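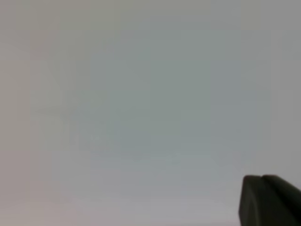 Baumgart writes that his club loses half of every evening because the table is never ready, and asks if we have a routine for it. We do have one. It is not very scientific, but it has worked for our student robot club since March.

Filed under: Workshop Tips > Clubs and Classes

We are learning to sort test tubes for the Pestix student contest. These are the habits that help us most.

Before the first run, move the arm slowly by hand control to each end of its path. Tie any cable that pulls tight – a loose loop is better than a straight line. 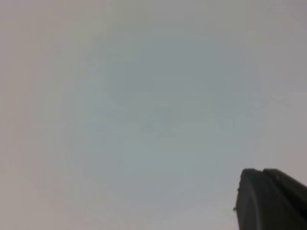 JULTENT, March – By the Gikero club desk

Write the speed on paper before you change it. We start at 25 percent and stay there until three runs go well. 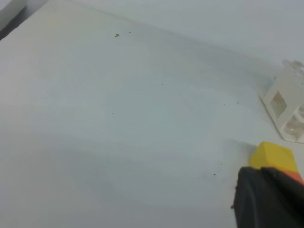
Cleaning is the job that everybody wants to skip. Wipe a white table with a soft, slightly damp cloth, then dry it with a second one. Small dark crumbs, like those near the yellow fingertip pad, are easy to pick up with a piece of tape. Do not blow on them – they only go under the rack.

After the table, clean the fingertips also. We use a cotton swab and plain water.

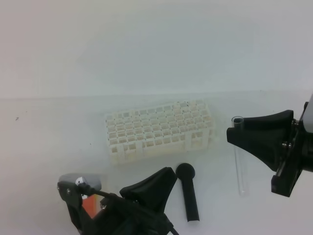 Let them dry fully before you touch any glass. Keep spare tubes in a closed box, away from the arm, and stop the motors before you reach in.

Our notebook now has 116 runs in it, and the page for broken tubes is still short.

We use cookies to remember your settings. Accept | Manage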